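Stokside Economics Supplies
Classroom games and simulations

Buldale: A Trading Economy in a Box
Second edition, boxed, for senior secondary and first-year university classes

We've stocked a lot of economics games over the years and sent a fair few of them back. Most promise that students will "discover" supply and demand for themselves, and then the rules hand them the answer on the first card. Play it properly and the price lands where the textbook said it would. Play it badly and the teacher's notes explain that the class made an error. It's hard to see what has been discovered in either case.

Buldale is better than that, with reservations. It puts a class into a small inland economy with wool, timber, flour and labour to trade, and a currency that students issue themselves. The set runs under three different rule books – open market, co-operative and state planned – using the same starting goods in each. The publisher's blurb says it "settles the argument" between them. It does no such thing, and we'd be wary of any teacher who used it that way.

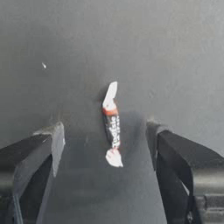
Page 12

What's in the box
100 goods cards, in four colours
30 household sheets, one per student
6 price boards, wipe-clean
Currency tokens in card
Three rule books (Market, Co-op, Plan)
Teacher's guide with blackline masters
Record sheets for each round

Tokens and cards are printed by Stomwood on heavier stock than the first edition, which went soft at the corners after a term. The box itself is still flimsy. If you're storing it in a shared staffroom cupboard, put it in a plastic tub.

How it plays

Each household starts with an uneven mix of goods and a short list of needs. Under the Market rules, households trade freely for a fixed time, then the price boards are updated from whatever deals were recorded. Under the Co-op rules, households pool their goods first and vote on shares. Under the Plan rules, a small group of students sets quotas and prices before anybody moves, and the rest have to live with them.

The Market round is the liveliest and the one students will ask to repeat. We'd suggest some caution about reading much into that. It's the only round in which everyone is out of their seats at once, and teenagers enjoy being out of their seats. The Plan round asks most of the class to wait while a few people do sums, so it was always going to feel slow. That tells you something about game design and rather less about planned economies.

The Co-op rules are the surprise. The voting is fiddly, and the guide is vague on what to do with a tie (we'd let the tie stand and carry the goods over to the next round). But the arguments over shares are the best thing in the set, and they produce written work worth marking.

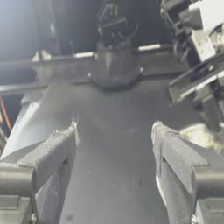 The scoring is where we start to grumble. Buldale awards a "prosperity score" at the end of each round, made up mostly of total goods consumed. How those goods were spread across households barely counts. Any student with a household at the bottom of the pile will spot this quickly, and they'll be right to complain. The guide treats it as a discussion point. We think it's a hole in the rules that somebody has painted a discussion point over. You can patch it by having students record the worst-off household alongside the total.

There's also no environmental cost anywhere in the game. Timber can be cut forever. For a set revised so recently that's a poor effort, and teachers running a unit on externalities will need to write their own add-on.

On the supplementary material

The Navaratnam Extension adds foreign trade, a tariff schedule and an exchange rate between two classes playing at once. It's sold separately. It works well if you can timetable two groups side by side, and it's close to useless if you can't, as the single-class version in the back of the booklet amounts to one student pretending to be a foreign country. We'd hold off until you've run the main set a few times and know whether your classes take to it.

There is an online companion with printable sheets. The publisher describes it as "a living resource". When we last looked, on 18 April 2021, it hadn't been added to for quite a while, and the worksheet on inflation had the answers on the same page as the questions.
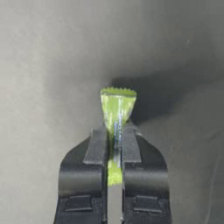 Claims about results should be taken with plenty of salt too. The leaflet in the box quotes an improvement in test scores without saying which test, how many students sat it, or what they'd have scored after a decent lesson on the whiteboard. We asked for the details and were sent another copy of the leaflet.

Who it suits

Classes of up to 30 that can spare a double period for each rule book. It can be squeezed into single periods, but the recording gets rushed, and without decent records the follow-up lesson falls flat. Very small groups should look elsewhere: with too few households nobody has to hunt for a trade, and prices hardly move.

It doesn't suit anyone wanting a finished account of how real countries run their affairs. Real economies mix all three of these rule books and several others, and change the mix after an election. The guide gives that a single paragraph.

Ordering

Schools may order on account. Individual buyers pay on ordering. Replacement goods cards and tokens are available by the set, and price boards singly. First edition cards are a slightly different size and can't be shuffled in with the new ones, so please check which edition you own before ordering spares.

The next printing is expected in July. Back orders are filled in the order we receive them. Unopened sets may be returned for credit; opened sets may be returned only if something is missing or misprinted, so do check the contents against the list when the box arrives.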